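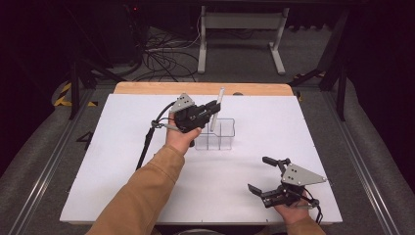

How often does an accordion need to be tuned?

Every 14 years or so is what most owners do, and every four or five is what Vega Collado would like them to do. She has repaired accordions in Villico since she left school, first as an employee and now in her own shop behind the bus station.

Collado did not grow up with the instrument. Her parents ran a dry cleaner, and the only music in the apartment was the radio. She took a summer job at Echevarría, the old music store on the main square, when she was 16. They put her on the counter selling guitar strings and sheet music.

"I was bad at the counter," she says. "I didn't like talking to people who hadn't decided what they wanted. In the back there was Iñaki Sarmiento with his radio on, taking things apart, and I kept finding reasons to go back there."

Sarmiento was the store's repairman. He let her sort screws for the first month and then gave her a dead student accordion, a red Brasik with 80 basses and a split in the bellows. She was told to get it open and closed again without losing anything. She lost a bass button under the radiator and didn't tell him until winter.

What she learned from him, she says, was mostly the order in which to do things. Bellows come first. If the bellows leak, the reeds can't be judged, and a customer who complains that one note is weak may only have a loose pin on the back of the case. After the bellows she checks the pads under the keys, then the leathers, and only then the reeds themselves.

"People come in and say it needs tuning. Half the time they have heard air. They have a pad that doesn't sit flat, so you get a little bit of the next note along with the one you want. I can fix that the same afternoon."

Tuning takes longer. Each reed is a strip of steel riveted at one end, and to raise the pitch she takes a little metal off near the tip. To lower it she takes metal off near the rivet. She works with a small scratching tool that Sarmiento made out of a dentist's pick, and she stops after every few strokes to let the reed cool, as even the warmth of her fingers will move the pitch.

"You can always take more off. You can't put it back. I ruined a lot of reeds in the first two years and he made me keep them all in a jar."

She still has the jar.

Wax is the part of the work she has the strongest opinions about. The reeds in most instruments are set on wooden blocks with a mixture of beeswax and rosin, and the wax goes brittle with age. When it cracks, the reed plates start to rattle, and in a hot car they can slide off altogether. Collado mixes her own. For a while she bought it ready-made from a supplier called Jolex, but she found it too soft for the summers in Villico and went back to a saucepan and a thermometer.

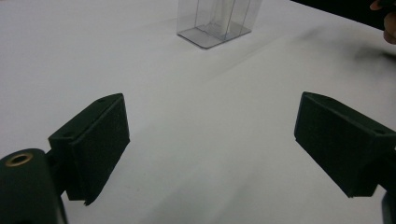
Clear plastic box on a white tabletop.

She opened her own shop when Echevarría closed its repair room. Sarmiento was ready to retire by then and sold her the bench, the bellows jig and the cabinet of spare keys for less than they were worth. He still comes by in the mornings, usually before ten, and plays whatever is waiting to be picked up.

"He says he's testing. He plays the same waltz on every one of them, and he plays it too fast. But if something sticks he'll find it, so I let him."

Her customers are mainly retired players and their grandchildren, along with four or five working musicians who bring their instruments in after the festival season in August. The grandchildren are the harder cases. They have often inherited something that sat in an attic for decades, and they want to know what it is worth before they want to know whether it plays.

"I tell them to smell it first. If the case smells of mold, the leathers are gone and it's probably in the wax too. Then we're talking about a full rebuild, and on a cheap instrument that costs more than buying a good used one. I don't like saying it. Sometimes they cry, because it was their grandfather's. I have told people to put it on a shelf and look at it."

For instruments that are being played, her advice is short. Keep it upright, the way it stands on its feet, so the leathers hang straight. Don't leave it in the car. Keep the bellows strap closed when it is in the case. Play it - an accordion that gets used for ten minutes a day will outlast one that is saved for weddings.

She plays a little herself now, badly by her own account, on the red Brasik. Echevarría never asked for it back. The missing button has been replaced with one that is slightly the wrong white.

The shop takes new repairs from September through April. In the summer months she does only small jobs, and the wait for a full tuning is usually six weeks.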